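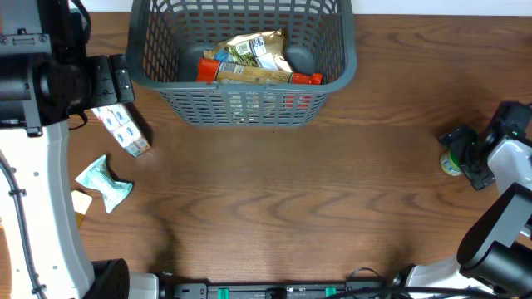 Snack Basket FAQ
Stolwood Shared Office, second floor kitchen

What goes in the basket?
Sealed snacks. Bags, small cartons, tubes, little tubs with lids. If it needs a fork, it's lunch, and lunch lives in the fridge with its own FAQ and its own feuds.

Who fills it?
We do, every 14 days, out of the Clerora delivery. You're welcome to add to it. You're less welcome to add the raisins you've been moving from desk to desk since February.

My bag is too tall for the basket. Can I fold it?
If it's closed, lay it down. If it's open, it's yours now. Congratulations.

Why plastic?
The wicker one shed. We found pieces of it in the toaster.

Where do empty wrappers go?
The trash can is under the sink. The table is a table. The basket is also not a trash can, although we can see how a person in a hurry might get confused for seven months straight.

How many snacks can I take?
One or two a day. There are over 113 of us on the door list and one basket.

Can I reserve something?
No. Sticky notes will be removed and the snack will be considered fair game.

I'm allergic to something. Is the basket safe?
Read the package every time. Things get mixed together, and we can't promise what was sitting next to what.

Do you take requests?
Yes, on the sheet by the Dmytriv Room. Please stop writing "steak."

Last updated June 8, 2021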